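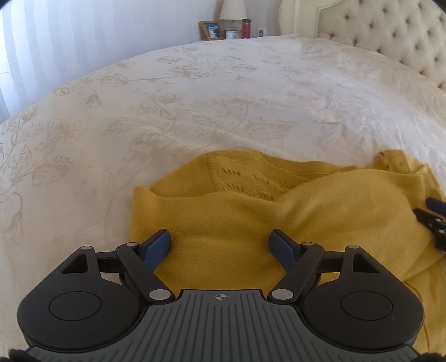
Cameron Pryor wrote to ask if two hand grippers are really needed, or if one would be enough for somebody who builds in the kitchen and has only one free evening in the week. For towels, one is enough. For knitwear I would say two, and most of this item is my long answer to that question.

Readers of the last issue know that our small group at the Simlow workshop is building a pair of hand-held grippers for collecting folding examples. We call the project Fetstead, after the street where the first one was put together. You hold one in each hand, you fold the clothes as you normally would, and the recordings are used later to train the two arms which stand on the long bench. The arms are still without elbows, so the hand-held part is far ahead of the rest.

I built the first version of the linkage with printed pins. This was a mistake of economy. The pins became oval after 26 folds, and the fingers no longer met at the tips. Now we use metal pins everywhere, and the printed parts carry only the shape. If you start from our files, please do not print the pins, even for a quick test. The file for them is still in the folder and I will remove it when I find who has the password.

The finger pads took more of my time than the rest of the gripper together. A hard pad slides on wool, and a very soft pad rolls under itself when you press down. The Oltent pads from our bulk order are in the middle, and we keep them for now. I glue them, let them rest one night, and then I cut the edge clean with a new blade. With an old blade the edge becomes rough and it catches in the loops. 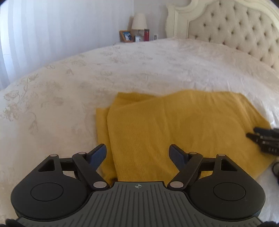
Knitwear is harder than I expected when we wrote the plan. A towel has four corners and it stays where you put it, but a knitted piece stretches while you lift it, and the side you have just made straight moves again when you take the other one. It also matters what is under it. At the workshop we fold on gray felt, which holds everything in place and makes us look more skilled than we are. On a real bed, with yellow knit over a cream cover that has its own flowers and stems, the model must find where the cloth ends and the pattern begins, and I want many recordings of this kind before we train again. Until July we will therefore work mainly outside of the workshop, in bedrooms and living rooms, with the lamps and furniture left as they are.

Now back to the question of two hands. With one gripper you can pull a sleeve across, but the body of the sweater follows it. The second gripper holds the body down while the first one pulls. You can put a heavy book there instead (I tried with the Murakami catalog, it is heavy enough), but then the recording shows a book doing the work of a hand, and the arms have no book.

There is also the question of the thumb. In the present handle the trigger is too far forward for smaller hands. Two members told me that they change the grip in the middle of a fold, and this gives a small jump in the recording. I have drawn a shorter handle and it is printing while I write this – if it is good, both sizes will be in the folder.

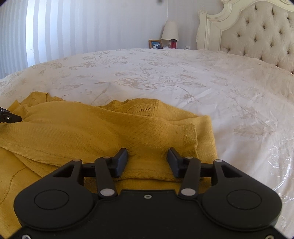 A jump of this kind can be removed by hand afterward, but it is slow work and I prefer to record the fold again. Please mark the bad ones with an X in the log and do not delete them. I would like to see which mistakes repeat.

Our goal is 600 complete folds, and of these at least 100 with knitted clothes. Thick, thin, with holes in the pattern, with ribbed cuffs, all are welcome. Only please no wool that sheds a lot, it goes into the joints and I must take everything apart to clean it.

If you want to borrow the pair for a weekend, write your name on the sheet beside the laser cutter. The charger is in the blue box, and the spare pads are in the envelope under it. Bring back also the small hex key.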